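# Leave the bad ones in

I've been collecting demonstrations for a cloth-handling model since the spring, and I want to argue with something I hear at nearly every meeting I sit through, which is that we need cleaner data. Cleaner! As if the cloth had been asked.

Let me say where I'm coming from first. I'm not a researcher. I work for Lostov, on the collection side, meaning I'm one of the people who picks up a hand-held gripper in the morning and does the thing, over and over, so that a model can later have a go at doing the thing. Before this I did alterations in a shop in Britville for nine years, mostly hems and zippers and the occasional wedding dress that needed rescuing at five in the evening. So I have opinions about fabric, and they got me the job, and now they get me into trouble.

The protocol we were handed at the start was very tidy. Begin with the cloth flat. Approach from the right. Take the corner, lift, carry, lower, release. If you drop it or pinch the wrong layer, stop recording, throw the take away and start again. The people who wrote it are smart and I like them, and I understand why they wrote it that way. If you want to know whether a model can learn a fold at all, you give it the plainest version of the fold you can find. Fine. For the first couple of weeks that's probably what I'd do too.

But then it stuck. The rule for week one became the rule for all of August, and I started keeping a little tally in my notebook of what I was throwing away. Two layers picked up when I wanted one. A corner that rolled under itself while I was reaching for it. A grip that looked good until I lifted, when the whole piece came along with it in a lump. And every time, what I did next was fix it. I let go, or shook it, or went in from the other side, or set one finger down on the table and slid until the edge gave me something to hold. I do those things without thinking. I did them for nine years for money! And every one of those fixes was going straight in the trash, because it came after a mistake.

So what does the model end up with? It has 1,000 examples of what to do when everything is going well. Put it in front of a shirt that somebody has thrown on a table and it's never seen anything like that in its life.

I brought this up with Marijke Mertens, who runs the training side, and she was fair about it (she usually is, which is annoying when you've come in ready for a fight). Her worry is that a model copying people will copy the mistakes as well. If you show it a double pick followed by a fix, it may learn to make the double pick in the first place, because from the numbers alone the whole thing looks like one long way of folding. I don't have a clever answer to that. I think it's real. But I'd sooner have that problem, where there's something to sort through, than have nothing on file at all. You can always mark the bad stretch and leave it out of training later. You can't go back and collect the fix you deleted in May.

We did try marking. Jummai Danladi set up a simple scheme with two buttons, one to say "this went wrong" and one to say "I'm recovering now," and for a while I was pressing buttons with my foot like a church organist. It was clumsy, and I'd often hit the second one late, but even late it was useful. She could scrub back a few seconds and find the moment. I'd love to see that become normal practice, with a better pedal.

Then there's the material itself, and here I get a bit heated, so bear with me.

Most of what we practiced on early was thick cotton. Kitchen towels, basically. Towels are lovely. They stay where you put them, they fold along the line you had in mind, and they show up nicely against a table. I can see why everyone starts there. But a towel is about the most polite piece of cloth in the world, and if you only ever meet polite cloth you get a very wrong idea of the job. 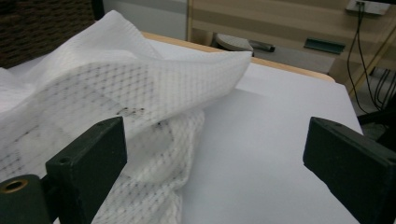

Mesh is my favorite for making people nervous. It weighs next to nothing, so it doesn't hang the way the model expects. It's full of holes, so a camera looks at it and sees partly cloth and partly whatever's behind the cloth. Put white on white and you've really done it. I can stare at two layers of that stuff and be unsure which one I'm about to grab, and I've got hands and years of practice and can poke it. Layers matter so much with sheer material, too. One layer hardly reads as anything, and where a few of them stack up it turns into a thing you'd swear was a different fabric.

And people wear it! It's in sports shirts, laundry bags, curtains, tutus, the lining of half the jackets that came across my counter. It isn't some exotic test piece that I dragged in to be difficult. If the pitch is that this system is going to help in a laundry one day, then it's going to meet mesh before lunch on the first morning.

The objection I got was that the hard cloths bring the averages down. You collect a day of mesh and you get fewer finished takes, they're longer, and the model trained on the mix looks worse on the towel test than the one trained on towels. Well, yes. If I'd spent a day practicing scales on the trumpet I might be worse at the piano by evening. But nobody outside our building is ever going to hand us a towel test. I'd rather have a system that's a little slower with towels and doesn't fall to pieces over a jersey.

I should be fair about the cost, because I'm the one with the sore wrist. Collecting messy starts is slow. With a flat start, you reset by smoothing the cloth down, and you're off again. With a messy start you've got to make a mess, and making an honest mess is harder than it sounds. People are terrible at it. Ask someone to crumple a cloth at random and within the hour they've got a favorite crumple. Mine was a sort of swirl with a point sticking out toward me, which, surprise, happened to be the easiest thing in the world to grab. Jummai caught it when she lined up my starting positions from one afternoon and they looked like copies of each other. I was mortified. I'd been giving speeches about variety all week.

What worked in the end was dropping it. You hold the cloth by whatever part you've got, up at shoulder height, close your eyes if you're that way inclined, and let go. If it lands half off the table, fine, that's a start. If it lands in a rope, that's a start too. And every so often swap with the person at the next table and have them drop yours, because other people's messes are always meaner than your own.

Variety in people matters as much as variety in cloth, by the way, and we're bad at this. There are five of us collecting, and I can tell you whose take I'm watching within seconds. One of us comes in low and scoops. One hovers. I pinch and tug, which is pure alterations shop, and it means that when I'm the one who does most of the mesh, the model is going to think mesh is a pinch-and-tug material. Maybe it is! But it would be good to know that from more than one pair of hands. I'd like to see people hired for this from laundries and hospitals and theaters, anywhere folks handle cloth all day, and I'd like them to be told very little about the "right" way to do it before they start.

There's also a pay thing lurking in here, and I'm going to say it because it doesn't get said. When I started we had a daily target for accepted takes. Guess what you do when you're measured on accepted takes. You pick the easy towel. You smooth it out twice. You quietly avoid the corner with the loose stitching. I don't think a single person on our team is lazy, and every one of us drifted that way, me included. A friend who does similar work at Danda told me they pay by the hour and let collectors log anything that has a beginning and an end, and her hard takes are far more interesting than mine were at the time. Since then Lostov has dropped the target for two of the five tables. I'm at one of them, and I've been insufferable about it.

Do I know that messy data will win out? No, I don't. I'm guessing, from the position of someone who has spent a lot of hours watching fabric do what it likes. Marijke has a comparison running now, flat starts against dropped starts, same number of hours in each, and tested on a pile of clothes that none of us picked out. She won't tell me how it's going until it's done. It may come back and say I'm wrong, in which case I'll write that up as well, with a long face.

But even then I'd want to keep the failed takes. Storage is cheap next to my wrist. Somebody at Rodrigues wrote to me after I grumbled about this in a talk, saying they had wiped a whole season of rejects to free up space, and then spent the next season trying to recreate them on purpose, with actors' instructions, more or less: now fumble it, now look like you didn't mean to. You can't fumble on purpose. I've tried. My hands know what I'm up to and they do a stage fumble, big and slow, and the cloth goes right where I wanted it to go.

So if you run one of these projects, go find out what your collectors are deleting and ask them to stop for a week. Then sit down and watch what they do right after it goes wrong. Bring a coffee, as some of mine are pretty long.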